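Bench Tips: Comparing Gripper Fingers on Laundry

Filed under: Workshop > Small Automation

These notes cover side-by-side testing of finger shapes on a two-arm bench setup, with household cloth as the test load. They assume the arms are already homed and the controller is talking to both sides.

Before you start

Pick the cloth first. Thin white cotton is the hardest load to judge and the easiest to get hold of, so run it early. Wash it once to take the sizing out. A shirt straight from the package holds its creases and makes every gripper look better than it is.

Keep one basket for waiting items and put it at a back corner, where neither elbow passes over it at full reach. Mesh sides let you check the load without lifting anything out.

Wipe the table with a dry cloth only. Spray cleaner leaves a film that changes how fabric slides, and the change lasts longer than a test session.

Finger shapes

Blunt pads (Javix, rubber faced). Good on towels and denim. On thin cotton they push the fabric ahead of them and close on air. Adding pressure does not help.

Pointed fingers (Cadwaladr pattern, printed). Better on thin cloth. The tips get under a fold before closing. They will also pick up two layers when you want one, so check the grasp before lifting. Sand the tips with fine paper after printing; a rough layer line will pull threads.

Flat plates (Vivmont). Slow to place but they hold a hem straight. Worth the trouble for the second grasp, when the item is already off the table and only needs to be spread.

Change one pair at a time. If you swap the fingers and the closing speed together, the log will tell you nothing.

Setting the closing force

Start at 30 percent and go up in small steps. Lift, hold, lower, then look for slip at the grasp point. Stop raising the force when the slip stops. Any more only heats the motor. Write the setting on tape and stick it to the base, one piece of tape per finger type.

The count at full close should be the same on both arms. Ours read 1000 on one side and 1053 on the other until a loose screw in the linkage was tightened. Check this again after every finger change.

Cables

Leave a wide loop at the elbow. A cable that looks neat at rest goes tight when the arms reach toward each other. Fix the loop with small ties on the upper link and cut the tails flush. Run each arm through its full reach by hand, power off, and watch the loop the whole way.

Cameras

Use two views. The overhead view shows whether the arms agree with each other. The wrist view shows whether the fingers are anywhere near a fold. Neither one is enough for sorting out a missed grasp.

Lock the exposure on the wrist camera. With white cloth filling the view, automatic exposure darkens everything and the creases drop out. Set it against the cloth with the fingers open, then leave it alone. Diffuse light works best. A single hard lamp gives sharp shadows that are easy to mistake for edges.

Aim for a place where several creases meet. Such a fold stands up from the table and gives the tips something to close on. Long single creases and flat areas can be skipped. 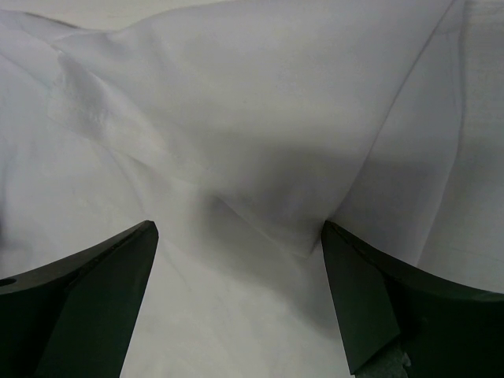
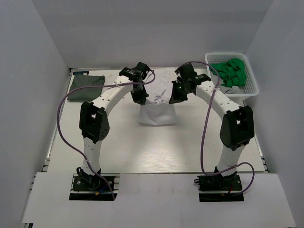

Wrist view with the fingers apart at a gathered fold; overhead view with both grippers holding the white cloth.

Logging the runs

One line per attempt: finger type, force setting, cloth, result. Use three results only: held, slipped, missed. Longer notes go in a separate column and should not be used for the comparison.

Do 13 attempts per finger type before changing anything. Shake the cloth out and drop it again between attempts. If you lay it down by hand you will start placing it the way the gripper likes.

If the Grosturau controller drops a frame, mark the run void and repeat it. Do not guess the result from the other camera.

Putting away

Park both arms before cutting power, since the links drop when the motors let go. Bag each finger pair with its screws. Check the tips for lint, and pick it out with tweezers.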